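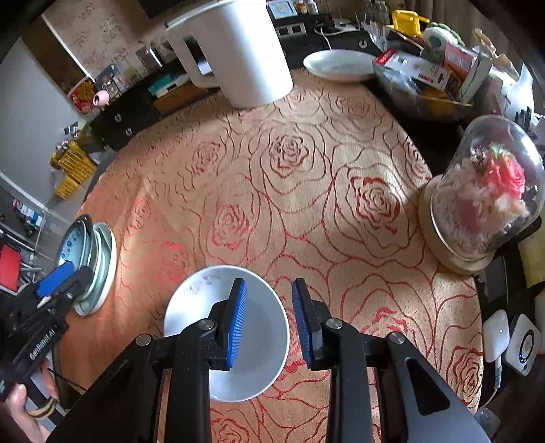

Áine Ó Dubhghaill would sort by foot ring first and rim second, and she said so before the group had its coats off. A plate with a wide rim and a narrow foot takes up shelf width but gives the next piece very little to stand on. Her view set the order of work for the Friday visit to Jurach, the second household stop on the Brimach storage tour.

The room serves as dining room, store and part of the kitchen. Tableware is handled on a round table with a rose-printed cloth, and the kettle stays within reach at the back. The set is mixed: oval and round plates, deep bowls, a square tray, a steel bowl. Little of it was bought together, so few pieces share a profile.

The shelf measured for the exercise is 300 mm deep with 200 mm of clear height. Allowing for finger clearance above the top piece, usable stack height is noticeably less. Earlier tours worked with matched sets, where the height of a stack can be calculated from one plate and the spacing between two. With mixed ware each stack has to be built and measured.

The first method tried was simple nesting – widest piece at the bottom, each smaller one inside it, bowl on top. 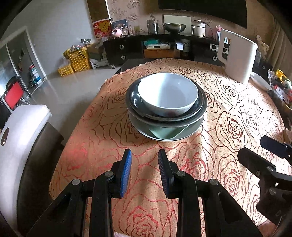

Nesting uses the least shelf area. Its drawback is access, as the bottom plate comes out only after everything above it has been lifted. Contact is the other problem. Where a bowl rests on the wall of the dish below instead of on its foot, the load goes through a narrow line of glaze. Bangera, who host the next stop, put a felt disk between pieces for this reason. Áine prefers paper toweling, changed when it flattens.

The second method was to lay everything out by shape and form shorter stacks, with a limit of 4 pieces in each. Ovals do not mix well with rounds. A tray with rounded corners can sit inside a large oval plate, but the space at either end is lost.

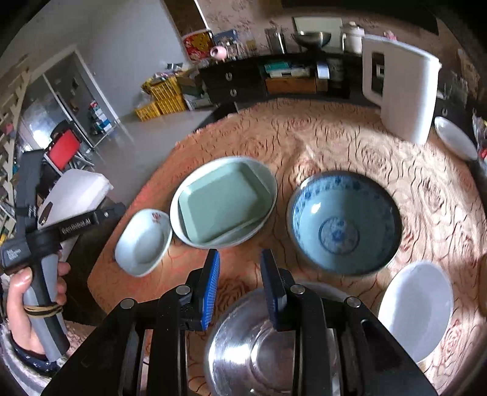
Layout by shape, Jurach: mint-green tray in a white oval plate, with the blue-and-white bowl to its right.

Deep bowls remain the difficult item. The proposal is to give them a separate shelf and keep the low one for plates. Measurements will be repeated at Bangera in July with the same shelf dimensions.

Home | Visits | Storage notes | Contact

Last updated: July

Brimach Storage Tour – contact the visits desk – Back to top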